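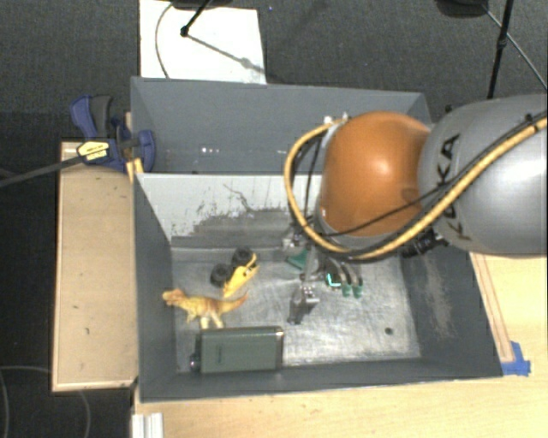
Fig. 1. Two-bin picking cell. Three objects in the near bin, gripper over the right half of the floor.

Week 4 handout: Good practice at a bin-picking cell
Course notes by Eun-ji Han

Welcome back! This is my favorite week of the whole course, the one where the rules stop being a PDF and start being something you do with your hands. Bring these pages with you on Monday, and bring a pencil too, because you'll be marking them up.

1. Two kinds of rules

There are standards, and there are house rules, and you need both. On the standards side, the ones to know by name are ISO 10218 (Part 1 covers the industrial robot itself, Part 2 covers the application and the cell) and ISO 12100, which sets out how to do a risk assessment on any machine. You don't have to memorize clause numbers. I do want you to be able to say which document a question belongs to. "What happens when somebody opens the gate?" is a Part 2 kind of question. "Which axis has a limit on it?" starts in Part 1.

House rules are the small local ones, and they're where most of the good stories come from. Ours came out of the Flengate project, and Sun-ja Moon wrote the first version on a single sheet in July. We've added to it ever since.

2. Before power goes on

Walk the cell once with the arm off. Go all the way around, slowly. It takes a couple of minutes and I love this part, you always notice something.

Bins first. Push on each one with a flat hand. If it slides, it isn't ready. In Fig. 1 there's a bar clamp near the place where the two bins meet, which is a good spot to check: put a hand on either side of it and feel for play. A bin that shifts by a small amount will give you bad picks all afternoon and you'll blame the vision code (everybody does, me included).

Then cables and hoses. Look at the thick yellow hose in the figure and how it loops around the orange joint. A loop like that has to be long enough for every pose you plan to use and still stay clear of the bin walls. Jog to your most extreme pose at low speed and look at the hose, then jog to the opposite one and look again. Write down both poses in the log.

Then the floor. Any cable lying where a person walks gets rerouted or covered.

3. Speed

While anyone is teaching points, we run in manual reduced speed with the enabling switch held. The limit in ISO 10218 is 250 mm per second at the tool. For the first run of any new program our cap is 30 percent override, and it stays there until you've seen 40 clean cycles in a row. Clean means no contact with a wall, no drops, no stop. If cycle 39 drops something, you start over at one. Yes, it's slow! Put some music on.

4. What goes in the bin

Mixed objects are the fun case. A toy dinosaur, a toy vehicle on its side and a rectangular case want three quite different grasps, and the case in Fig. 1 is the one to worry about, lying so close to the front wall. Mark on your copy where you think the fingers could go down safely. We'll compare in class.

Rules for objects:
Nothing sharp, nothing made of glass, nothing with a loose battery.
Nothing taller than the bin wall when it's standing on end.
Same object list on paper and in the software, with the same names.
Hands go in the bin only with the arm stopped and the enabling switch released. Reaching in "just to nudge it" is how you fail the practical.

5. Logging

Every attempt gets a line, including the ugly ones. The Cheon group's log had 771 attempts and you could follow the entire history of their gripper settings from it, which was a joy to read. The Ollotitz log had the good runs only, so we couldn't learn much. Be like Cheon.

Use the Kuten template. Minimum per line: time, object, grasp type, result, initials.

6. For next time

Do a risk assessment of the cell in Fig. 1, 300 words at most. Pick one hazard, say who could be hurt and how, estimate severity and likelihood, and propose one measure. Try design changes first, then guarding, then signs and training, in that order. Sun-ja will read them with me and we'll go over the best ones together.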